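4. Setting Up Your Lake Trip in Skelance

Now for the fun part! Once your account is active and your home town is filled in (see section 3), you can build your first trip. We use Otow Lake all through this section because it has a bit of everything – boat landings, bird blinds, a floating market and two marked footpaths – but the steps are the same for any wetland or lake on the map.

4.1 Create the trip

1. Open Skelance and tap New Trip.
2. Type the name of the lake. Wait for the blue outline to show on the map, then tap inside it. Tapping the shoreline picks the nearest village instead.
3. Choose your season. Otow Lake shrinks a great deal in the dry months, and boat routes that run in October may be walking routes by spring. Skelance swaps them for you.
4. Enter the number of people in your party, children included.
5. Tap Save. Your trip gets a short code, such as OTOW 777. Write it down or take a screenshot.

Note: The trip code is what the boat desk at Wedel Landing will ask for. Your email address won't help them find you.

4.2 Add boats and guides

1. From the trip page, tap On the Water.
2. Pick a landing. Wedel is the larger one and has parking. Nseir is smaller, quieter and wonderful for birds, so do give it a look if you can start early.
3. Pick a start time. The 7 a.m. boats leave in lovely soft light and are the first to fill up.
4. Tap Add a Guide if you want one. The language list opens under the guide's name.
5. Check the total and tap Hold. A hold lasts 2 hours. After that the seats go back to everyone else.

Caution: A hold isn't a booking. Tap Confirm and wait for the green check mark before you set out.

Caution: Boats don't run in high wind, even with a confirmed booking. Turn on alerts under Settings > Weather and you'll hear from us as soon as the landing posts a change.

4.3 Save maps for offline use

Phone signal fades fast once you leave the landing, so do this at home on Wi-Fi.

1. Open your trip and tap Maps.
2. Switch on Paths, Landings and Bird Blinds. The current Otow pack has 3,838 points in it (we were thrilled when the local guides sent in the last batch!).
3. Tap Download and keep the screen open until the bar is full.
4. Switch your phone to airplane mode and open the map again. If the paths still show, you're all set.
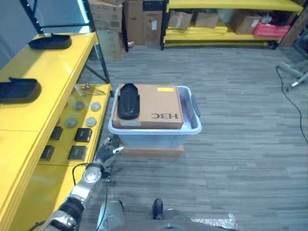
Vitória Cunha wrote in to say that her map went blank halfway to the bird blinds, and that the cure was to download the pack again after changing the season, as the old one stays on the phone but no longer matches the trip. She's right, and we've added a reminder to the app. If you change your season in step 3 of 4.1, come back and repeat all of 4.3.

4.4 Share the trip

1. Tap Share and choose View Only or Can Edit.
2. Send the link. Friends can open it in a browser without an account.
3. To stop sharing, tap the link again and choose Turn Off.

Note: People with Can Edit can cancel boats. Most parties do well with one editor – everyone else can still add comments and favorite stops.

Go on to section 5 to add meals and overnight stays.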